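Half past six and I'm already cross, so this can be a diary evening and not a telly one.

The letter from school came home in the bag squashed under a banana. From January no child in years seven to nine is to have a social media account "with the school's knowledge", whatever that means, and we're all asked to sign. I did sign. Then I sat there feeling a bit of a fraud, seeing as I'd spent most of my lunch break on the Lillgate neighbours' group reading 102 comments on somebody's hedge!

My youngest is 12 and wants Hovano more than she has ever wanted anything (including the rabbit). It's the one where you post a short clip and your friends have to stick a sound on it. You're meant to be 13. Half her class is on it, she says, and I believe her, because I was on the phone to another mum last night and her boy has 400 followers. Four hundred! I don't think I've met four hundred people.

So I did the grown-up thing and tried to read the rules. They've got a page for parents, all rounded letters and pastel clouds, and at the bottom a link to the proper terms, and that's where I came unstuck. 17 sections. I got as far as the second one, made a tea, came back and couldn't tell if they keep the clips after you delete them or only "may" keep them. I wrote to the help address and had an answer in two minutes thanking me for my interest in advertising.

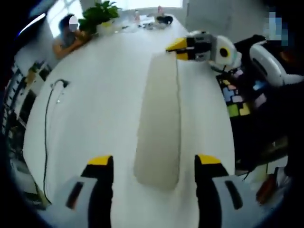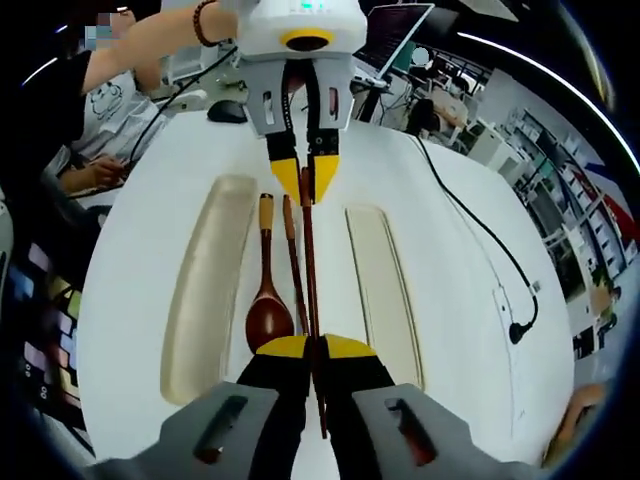
A beige cloth on the white table in the first one, chopsticks in the second.

Anyway. I rang my sister, who is much calmer about all this than I am, and she said they let theirs have an account on the family tablet, in the kitchen, with the password on the fridge. It sounds so sensible when she says it. Ours would have it on three other phones by breakfast. She also said the Jodeck filter is worth the money, but I had that on the old laptop and it blocked the library website and let through everything else, so no thank you.

Had the talk after tea. I said not yet, she said when, I said your birthday, she said that's AGES (it's March) and went up the stairs one very loud foot at a time. Came down again for toast, mind you, and showed me a clip of a dog on a trampoline, and I laughed so much I had to put the plate down. I didn't ask which app it came from. I probably should have.

Must remember: slip back in her bag, dinner money, turn off the notifications for the hedge. Somebody has now posted a photo of it from the other side and I can see I'll be up till eleven.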